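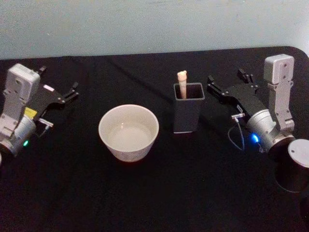
Home Projects Gallery Contact
Search this site
2 min read

Urkance is our method for teaching two arms to use small hand tools. We trained it on 3000 short demonstrations. Da-eun Yook ran the tests.

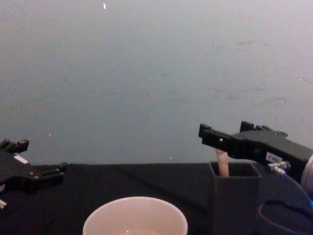 Right gripper on the stick, above the square container.

The older Skimska policy used one view. Urkance adds a camera at each wrist. 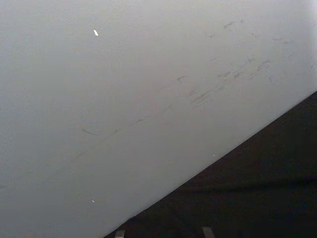

Da-eun Yook wrote that the wrist views helped most in the last inch before contact, and that she would drop the chest view before either of them.

We ran 130 trials per policy, with the start positions shuffled. Skimska failed in 41 of them, mostly on the first grasp.

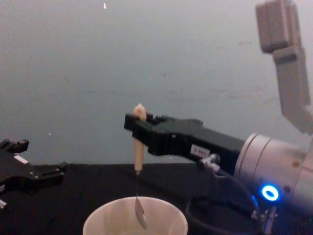 Failures with Urkance came later, when the tool was over the cup. The next round of tests is planned for October.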